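Skilari Maple Board, large - review

Bought as a flat base for sorting and stacking work with plastic shape blocks. The price was 82 dollars with shipping. I have used it for 9 weeks.

The board arrived flat. A steel rule across both diagonals showed no gap, and a second check in March gave the same result. Edges are cleanly cut. The finish is matte and thin, so a damp cloth is enough for cleaning, but marker ink left for 30 minutes did not come out fully.

Grain varies a lot. Mine has swirling knots and one darker band, which the Rernstead board I had before did not. Pale wood gives good contrast with red, blue and green blocks - yellow is weaker under warm light.

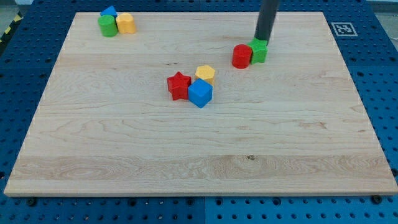
Skilari board on the blue perforated plate, with eight blocks in three clusters.

There are no feet and no mounting holes. On a smooth bench it slides, and I added 3 rubber pads. For fixed use, drill it yourself or look at the Becerra version.

Rating: 4 out of 5.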